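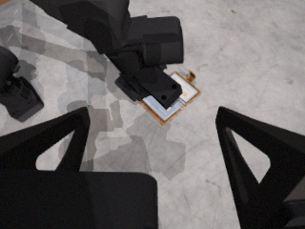 Section 2. Working out what to buy

I've put together more two-arm cell budgets than I can remember, and the mistake I made on my first one was pricing the arms and then stopping. The arms are the easy part! Reach, overlap and the table under them eat far more of your planning time. Look at how the black end piece on the middle arm sits right over the framed object and hides a good part of it. If you're planning on a single overhead camera, that's your view of the work gone, so put a wrist camera on the shopping list now (I left mine off, and the second order cost me another delivery charge).

Before you ask Ferneo for a quote, go through these steps with a pencil and a copy of the planning sheet.

1. Write down the biggest and the smallest thing you want to pick up. Measure them yourself. Catalog sizes have let me down before.

2. Compare the biggest one with the opening of the gripper, fingers all the way apart. You want some room to spare on both sides.

3. Mark where each arm will be mounted and sketch the area they both reach. Wilma Bosman cuts hers out of cardboard and slides the pieces around, and I've started doing the same.

4. Run the layout in the Gendska simulator before you order anything. Try the awkward poses too, with the arms close together.

Note: the simulator license is per seat. We bought 2 and that has been plenty.

5. Choose your table. Get the final size and height onto the sheet before you price mounts.

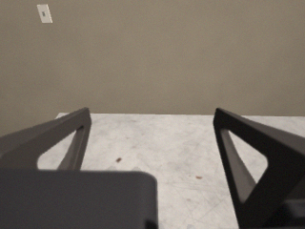

Figure 2-1. Gripper fully open over the bare tabletop, seen from the wrist.

6. Check the wall side. I like to note switches and outlets on the sketch as well, so I know what the cables have to get past.

7. Add up your cable runs and order the next length up. Our longest one came out at 80 inches on paper and I was very glad of the extra.

8. Fill in the totals. My line for mounts, cables and spare fingertips came to $1,645, and I'd penciled in far less than that!

Caution: don't order mounting plates from the sketch alone. Sherif Ragab at the Drarnton shop will check a drawing against the Peeters hole pattern if you send it over first. Drilled plates can't go back.

Caution: leave money for guarding and an emergency stop within reach of whoever is running the cell. Those lines stay in, even when the budget gets tight.

Note: quotes are good for 24 days. If yours runs out, ask for a fresh one with the same reference number and you won't have to fill in the sheet again.

Mounting and first power-up are in Section 3.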